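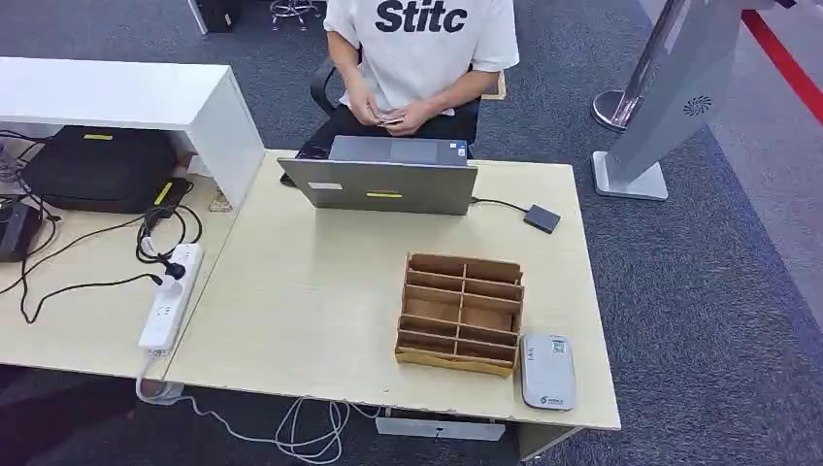 tretton_sub replied:
If the deposit was taken before you moved in, the old lease terms still apply to it. Check page 2 of yours. Mine in Wurkville said 70 days for the return and they used every one of them.

mapleside191
Page 2 of mine only covers parking. The deposit part is on a separate sheet from Langat, and it says they can keep $89 for carpet cleaning no matter what. I have hardwood in every room.

kettle_op
Then don't pay it. Write to them and ask for the receipt.

tretton_sub
I disagree. You signed the sheet. A flat fee is a flat fee, carpet or no carpet. I'd let the 89 go and push for the rest.

kettle_op
Depends on the state. In mine they can only take out what they spent. Letting it go is how they keep getting away with it.

mapleside191
I called Langat on Friday and got told to email. Sent it with the lease number and photos of the floors. No answer yet.

hobbs_lane
Send it certified mail too. Emails to that office sit. Took me until July to hear back, and that was after two letters.

mapleside191
OK, will do. Does it go to the Wurkville office or the one in Tretton?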